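Chapter 6
Setting Up a Small Desk

In this chapter you will learn
how to sort desk items by how often they are used
where to put books, papers, pens and a computer on a small surface
how to use a laptop stand
how to keep a desk in order after it has been set up

Key terms: reach zone, vertical storage, lip, home position, reset

6.1 Why the desk comes first

Chapter 5 dealt with shelves and closets, where most items stay put for weeks at a time. A desk is different. Things on it are picked up, opened, closed and set down again many times a day, and each time they may land somewhere new. A desk that was neat in the morning can be hard to work at by late afternoon even if nothing has been added to it.

Size makes the problem worse. The standard study desk used in the exercises in this book is 63 centimeters deep, and a laptop with its stand takes up a good part of that. What is left has to hold everything else -- books, papers, something to write with, and enough bare surface to write on.

The method taught here was worked out by Győző Kun when he was furnishing student rooms in Lorkham. He began by asking residents to write down each item they touched during one evening of work. Most lists were short. The desks themselves held a great deal more, and much of it had not been touched at all.

6.2 Reach zones

The reach zone is the part of the desk you can get to without leaning forward. Items used all the time belong inside it. Items used once or twice in a work session go at the edge of it, and items used less often go against the wall or off the desk.

The computer sits in the middle of the reach zone. Pens go beside it, on the side of the hand you write with. If you are left-handed, the pen holder goes on the left. Books and files go at the back, standing up where possible. Storing flat things on end is called vertical storage. It saves surface, and it lets you pull out one book without lifting three others.

Figure 6.1 Laptop in the center, file organizer and wooden shelf behind it.

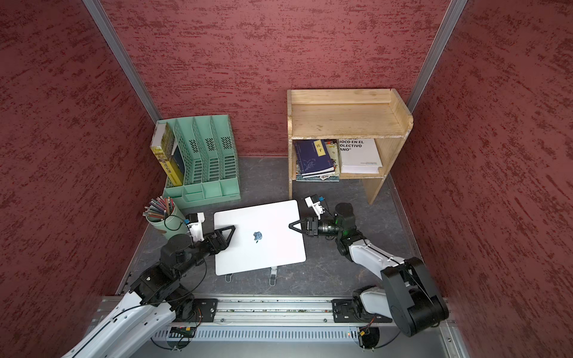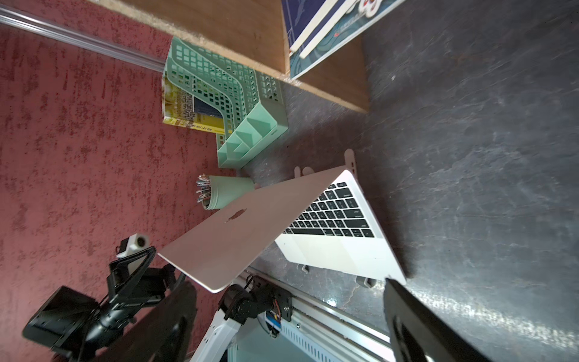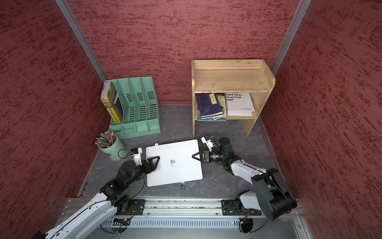 6.3 Choosing the back row

Two kinds of storage are used along the back of a small desk: the slotted file organizer and the low shelf. They do different jobs, and many desks have room for both.

A slotted organizer holds thin things upright. Notebooks, folders, magazines and slim paperbacks suit it well. Put the items you want most often in the slot nearest your hand, and leave one slot free for papers that have just come in. Do not fill every slot tightly. If a folder has to be forced in, it will not be put back.

A low shelf gives you two levels where you had one. Heavier books go underneath, either in a short stack or standing. The top takes light items. A raised edge, or lip, keeps these from sliding off the back or side. In a stack, place the largest book at the bottom, and turn all the spines to face you.

6.4 The laptop and its stand

A stand raises the laptop so that the screen is closer to eye level. It should be wider than it is deep and should not rock when you type. Set up the stand before anything else on the desk, since its feet decide where the other items can go.

To place the laptop, hold it by both sides and lower it onto the stand. Check that it sits square and that the weight is spread evenly. Open the lid with the other hand resting lightly on the base. When you finish work, close the lid and leave the laptop where it is. This is its home position. Every item on the desk should have one.

Cables need a home position too. Run them behind the pen holder or along the side of the desk, and keep them away from the area where your wrists rest.

6.5 The reset

A reset is a short tidy at the end of a work session. Close the laptop, return pens to the holder, stand books back in their slots, and move loose papers to the free slot. Work from the front of the desk to the back. At first this may take several minutes. Once each item has a fixed place it goes much faster.

Exercise 6.1 asks you to keep a list like the one used in Lorkham. Draw your desk to scale on squared paper before you begin, and mark the reach zone with a pencil line.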